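Virndale Robotics Club Takes On Server Teardown

22 Feb 2020

Students in the Virndale robotics club are teaching a gripper arm to take apart old servers, a project they plan to enter in the Kuvgate student automation contest in November. The club has 10 members this year and meets in the Chisholm building after classes.

The task is harder than the pick-and-place work the club did last season. Drive carriers have small latches, and the processor sits in a socket with little room around it for fingers. Members drive the arm by hand first, then write the routine from their notes – nearly 60 practice runs are logged so far.

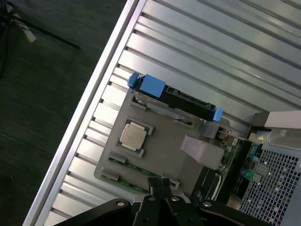
Contest rules

Teams in the teardown class get 30 minutes per machine and may restart their program up to 3 times. Parts must go into the correct bin without damage. Points are taken off for dropped parts and for any help by hand.

The club is still looking for retired rack servers to practice on. Working order does not matter, but storage should be wiped first. Drop-off is at the Andasitz Street entrance – ring the bell for the workshop.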